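Archiv > Liste Wohnen und Werkeln > Tische und Oberflächen > Re: Schwarze Marmoroptik, ja oder nein?

Betreff: Re: Schwarze Marmoroptik, ja oder nein?

Hallo in die Runde,

ich hatte ja versprochen, mich zu melden, sobald ich den runden Tisch mal eine Weile benutzt habe, und jetzt ist eben doch Dezember geworden. Erst mal der Teil, auf den ich antworte:

> Wir überlegen, für unser Arbeitszimmer so einen runden Tisch
> in schwarzer Marmoroptik zu holen, Modell Lolau von Draris.
> Kostet in der Ausstellung 287 statt 330 Euro, wir müssten ihn
> aber selbst abholen. Meine Sorge: sieht man darauf nicht jeden
> Krümel und jeden Fingerabdruck? Und taugt rund überhaupt zum
> Arbeiten, oder fällt einem ständig was runter? Ach so, und wie
> macht ihr das mit den Kabeln? Bei uns steht der Tisch dann
> mitten im Raum, die nächste Steckdose ist an der Wand.

Also, Krümel: ja. Jeden einzelnen! Wer morgens mit dem Brötchen drübergeht, hat danach einen Sternenhimmel. Fingerabdrücke sind dagegen halb so wild, die hellen Adern lenken da ganz gut ab, und gegen das Fenster sieht man sie sowieso nur, wenn man sich bückt. Ich wische einmal am Tag mit einem feuchten Tuch und reibe trocken nach. Mit dem Glasreiniger habe ich wieder aufgehört, der gab bei mir Schlieren, die schlimmer waren als alles vorher.

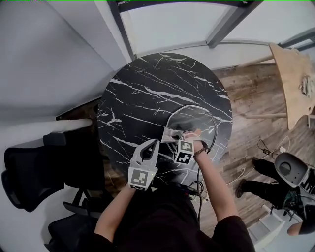
Zum Arbeiten an der runden Platte: Ich stehe inzwischen meistens dran, das hätte ich vorher nicht gedacht. Man kommt von überall an die Mitte heran und kann einfach einen Schritt weitergehen, wenn man an der anderen Seite etwas braucht. Nur mit Kleinkram muss man aufpassen, und zwar vor allem mit schwarzem. So ein dünnes schwarzes Kabel, das in einer großen Schlaufe auf der dunklen Platte liegt, übersieht man bei schlechtem Licht ziemlich leicht, das graue Stoffding daneben hebt sich viel besser ab. Seitdem ich das weiß, lege ich mir für Schrauben und Stecker immer ein helles Geschirrtuch unter (das mit dem Loch, das sonst keiner mehr haben will). Die beiden schwarzen Bürostühle habe ich links an die Wand geschoben, mit ihren Armlehnen kommen sie unter den runden Rand nämlich nicht vernünftig drunter. Wenn ihr also Stühle dazu sucht, nehmt welche ohne Lehnen oder messt vorher nach.

Runtergefallen ist bei mir bisher ein Bleistift und einmal ein Teelöffel, beides hätte ich auch an einem eckigen Tisch geschafft. Zu zweit wird es allerdings eng, sobald jeder einen Rechner aufklappt - eckige Geräte und runde Platte, da bleiben hinten immer so komische Zwickel übrig, in denen man höchstens die Tasse parkt. Fürs Basteln und Sortieren ist rund dafür wirklich schön, da rückt man sich die Sachen im Bogen zurecht und hat alles gleich weit weg.

Jetzt zu den Kabeln, das ist tatsächlich der wunde Punkt. Unser Tisch steht auch frei, und es läuft halt etwas über den Boden. Ich hatte erst eine dunkle Verlängerung, und über die bin ich zweimal gestolpert, weil sie auf den graubraunen Dielen verschwindet. Seitdem nehme ich weiße.

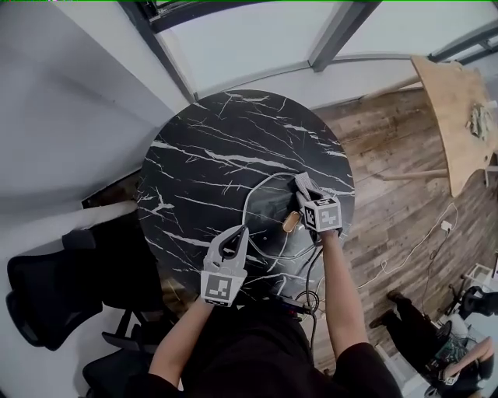 Schön ist das nicht, aber man tritt wenigstens nicht aus Versehen rein. Eine Kabelbrücke hatte ich auch mal liegen, so eine flache zum Aufkleben von Żak, die hat sich bei mir aber an den Enden hochgebogen und war dann selber die Stolperfalle. Am besten klappt immer noch: abends alles ausstecken, locker aufrollen und an einen Haken hängen. Bitte nicht um den Ellenbogen wickeln, davon kriegen die Dinger diesen Drall und liegen nie wieder flach!

Und zum Preis: 287 Euro würde ich nehmen, wenn die Kante heil ist. Schaut euch bei einem Ausstellungsstück den Rand einmal ringsum an, am besten mit der Taschenlampe schräg drauf, auf Schwarz leuchtet jede Macke. Beim Abholen die Platte hochkant und eine Decke drunter. Der Atwood, den ich vorher hatte, hat seine Ecke genau auf so einer Fahrt verloren.

Falls noch jemand ein Mittel gegen Kaffeeränder hat, die über Nacht gestanden haben, bitte her damit. Ich bin da noch am Probieren.

Viele Grüße vom runden Tisch

Neueste Themen auf der Liste:
Re: Dielen grau ölen oder lassen?
Stühle ohne Armlehnen gesucht
Kabelkanal auf Holzboden, wer hat Erfahrung?
Re: Re: Atwood, Ersatzplatte noch zu bekommen?
Filzgleiter, die wirklich halten (36 Antworten)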